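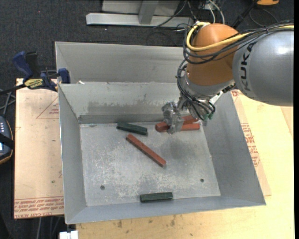
Session 9 is about reading a vendor's offer for a bin-picking package, and the one we will pull apart is the Grorkon cell kit, resold by Lanine. The brochure promises "any part, any bin, any robot." Treat each "any" as a separate claim and ask what was tested. A metal bin with sloped walls and a few rectangular blocks in dark green and reddish brown is a fair place to begin, and it is also a kind one. The blocks have flat faces, the colors are easy to tell apart from a gray floor, and most of that floor is bare. Walls that flare outward leave room for the wrist to come in at an angle. A customer with a straight-sided tote packed to the rim has a different problem, and the brochure has no page for it.

What is being sold

The kit has three parts: the grasp planning software, a calibration routine, and a yearly support plan. The arm is extra. So is the gripper, which surprised several people last term. Read the price sheet with that in mind, then read the footnotes, where "compatible gripper" is defined as one on Grorkon's own list.

The 1,536 figure

Page 2 of the brochure says the system made 1,536 picks "in continuous operation." Write down what you would need to know before you repeat that number to a manager:

Were these attempts or successful picks?
Who refilled the bin, and how was it refilled?
Did a person step in at any point, and was that counted?
Was the set of parts the same from start to finish?
What happened to the last part, the one flat against a wall?

We wrote to Lanine with these questions. The answer to the first was "picks," with no further comment. The others were passed to an engineer, and we are still waiting.

Blocks lying close together

Vendors like to talk about speed. Ask about neighbors instead. When one block touches or overlaps another, the planner has to decide where one ends and the next begins, and a wrong guess puts a finger down on top of a part. Ruairi Ogilvie's notes from the Wakness trial (in the course folder) treat this as the main source of stops. His sample was small and he used a different gripper, so don't lean on it too hard — but he does say how he counted, and Grorkon doesn't.

Cables and mounting

The data sheet gives reach and payload and skips cable routing altogether. On any arm with a bundle strapped along the outside, ask how far the wrist can turn before the bundle pulls or drags on the bin wall. Ask too whether the planner knows the bundle is there. The Seneviratne package, which we cover next, at least has a setting for it, though I have not seen it make much difference.

To hand in

One page, addressed to a buyer who has already half decided to say yes. State which of the three "any" claims you would accept in a contract and how you would reword the other 2. Quote the brochure exactly. Lợi Thái has the paper copies; the version on Lanine's site was changed in December and the footnotes are shorter now.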